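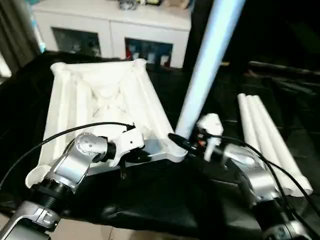
nerea_cuesta
Topic: Budget for a second two-arm cell, Borport

I have 3000 left on the equipment line for the second cell and need a parts list in by the end of April. The arms are already covered under the Rovham lease. What I have to buy is grippers, cabling, the work surface and spares. My main question is cable management. On the current setup the leads run outside the arms in open loops and plug in at the gripper, and I don't know if I should pay for dress packs or buy spare leads and accept the wear. Quote so far is 2356 with two Clulness grippers, one spare finger set and no dress packs.

torque_ledger
Skip the dress packs. They are sized for fast arms with continuous wrist rotation. For tabletop work, buy four spare leads and clip the loops in two places. Put the difference into fingers. The same tool has to handle fabric and tube on your table, and one finger profile will be a compromise on both.

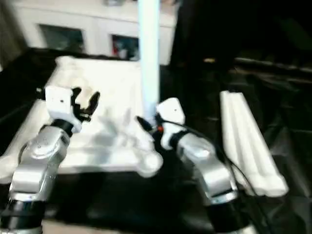

Re: Budget for second two-arm cell, Borport

hgw_controls
Disagree on the leads. A lead that runs along the outside of the forearm will snag on a loose part sooner or later, and cloth is the worst case. We lost 18 hours on our Huaranga line to one bent connector. A basic sleeve kit was around 400 for both arms. Nerea's quote has room for that.

torque_ledger
It has room for that and very little else. What about the table?

nerea_cuesta
Table surface is the other open item. We drape black sheeting over it now. It is cheap and gives good contrast against white parts, but the plastic wrinkles and throws highlights.
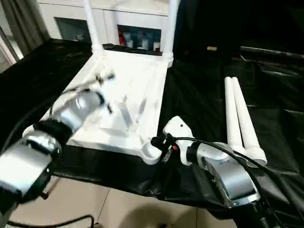 Seat frame on the black plastic, two loose legs to the right.

hgw_controls
I would replace that with a matte board. Glare costs you more in vision tuning than the board does. Also budget a fixture for the seat frame. Holding it with one gripper ties up an arm.

torque_ledger
No fixture in the first order. Parts will change, and then you own a fixture for the old one. Matte board, yes. Has anyone quoted textured pads for the fingers? For tapered parts I would want them before anything else on this list.
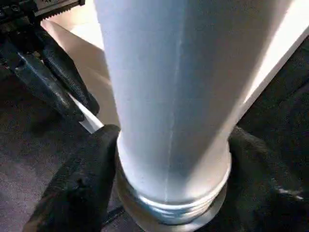 Grip just above the threaded base.

nerea_cuesta
Textured pads go on the list — two sets. Sleeve kit stays in, fixture moves to the next budget round. I will ask Clulness for a price on the pads alone, and whether the spare finger set can be dropped to pay for them. Matte board I can get locally.

hgw_controls
Keep the spare fingers. Check lead time as well as price.

Last updated: April, 4:40 PM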